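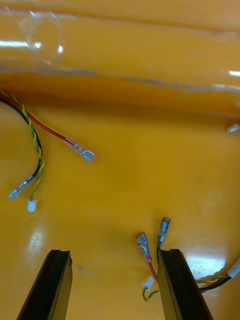

Zwischenbericht Nr. 2

Lesezeit: 2 Minuten

Förderkennzeichen Risden, Berichtszeitraum bis einschließlich August 2023

Das Vorhaben »Reparaturwissen in der beruflichen Bildung« wurde im Berichtszeitraum planmäßig fortgeführt. Träger ist weiterhin die Pridness gGmbH, die fachliche Leitung liegt bei Herrn Karim Ouazzani. Die Kursreihe Elektrische Kleingeräte haben 39 Teilnehmende abgeschlossen; zehn weitere setzen die Maßnahme nach der Sommerpause fort. Insgesamt wurden 835 Unterrichtsstunden erteilt.

Die Überarbeitung der Lehrunterlagen durch Herrn Demyd Zinchenko hat mehr Zeit beansprucht als im Antrag vorgesehen. Ursächlich war die nachträgliche Aufnahme eines Abschnitts zur Schadstofftrennung, den der Kooperationsbetrieb Larero angeregt hatte. Die Druckfassung liegt der Bewilligungsstelle gesondert vor.
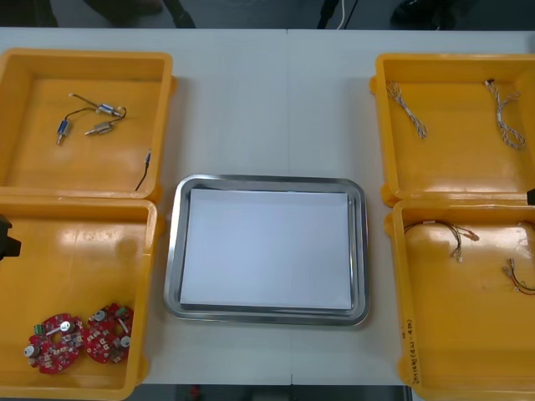 Abb. 2: Gelbe Kunststoffbehälter und Edelstahlschale auf dem Arbeitstisch

Die Personalausgaben bewegen sich im Rahmen des Finanzierungsplans. Bei den Sachausgaben ist eine geringfügige Unterschreitung zu verzeichnen, da der Mietvertrag für den Standort Gauthier später als geplant in Kraft trat. Eine Umwidmung der Restmittel zugunsten der Fahrtkosten wird mit gesondertem Schreiben beantragt.

Im September beginnt der nächste Kursdurchgang. Die Anmeldungen nimmt Herr Keegan Li entgegen.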